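Giving up the car, three months in

2024-07-21

I sold the car in April. It needed a new clutch and the garage in Henholm wanted almost 800 pounds for it, so I took 600 from a man two streets away and walked home.

The bus to work is the number 3. It leaves from outside the chemist and goes the long way round through Fernbridge. In the car I was door to door in half the time, but I paid for parking at the other end.
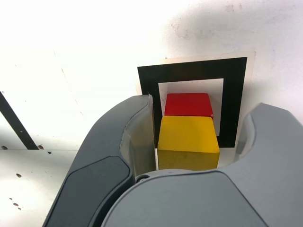
Food shopping took longer to sort out. I used to do one big shop on a Saturday. Now I go twice in the week with a rucksack and buy less each time. Potatoes and cat litter are the worst things to carry. Gkikas on the corner will deliver if you ask before noon.

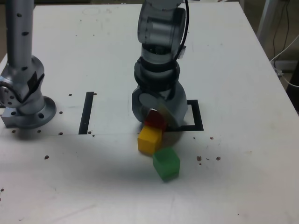 Do I miss it? Mostly on Sundays, when the last bus back from my sister's goes at ten to six.

Fotini Kontogiannis from work gives me a lift if we both finish late, and I put something towards her petrol. I've also got my old bike out of the shed. The back tyre was perished and the new one is a bit noisy on the road.
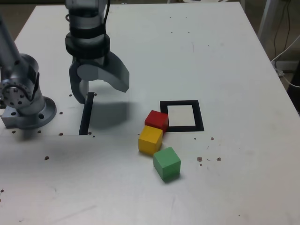
The insurance refund came through last week, 90 pounds, and I've put it towards a decent waterproof coat. The one I have lets in at the shoulders. I'll look for one before the autumn.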